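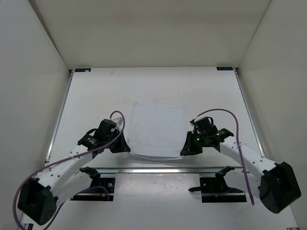

1. Linen hire contract. The Chair, Loretta Kapoor, reported that the present agreement with Auer ends in November and that two quotations had been received, from Kotex and Cotari. Members agreed that the hall's table linen should remain in a pale shade, close to the blue-white of the folded cloth, as it suits both weddings and civic dinners. The Kotex quotation covers 106 cloths with collection every Saturday. Cotari offers the same number but charges separately for collection -- a point the Clerk was asked to query in writing. Decision deferred to the next meeting.

2. Kitchen hours. It was resolved that hirers must vacate the kitchen by 10.30 pm. The notice by the rear door is to be amended.
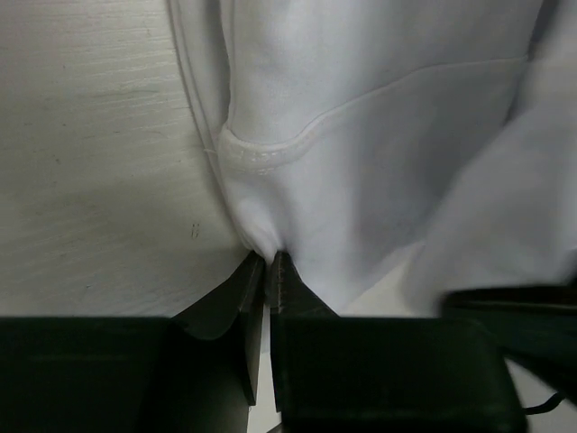 3. Repairs and replacements. The Clerk presented the list of items withdrawn from use, comprising 16 napkins and 24 chair covers. Ristetti has offered to mend the chair covers at a fixed price. Concern was raised that mending would be conspicuous on a smooth, finely woven white fabric, where even the folds show up as darker grey, and a sample repair was requested before any order is placed. The napkins are to be written off.

4. Any other business. A request for a second coat rail in the foyer was noted. The meeting closed at 8.45 pm.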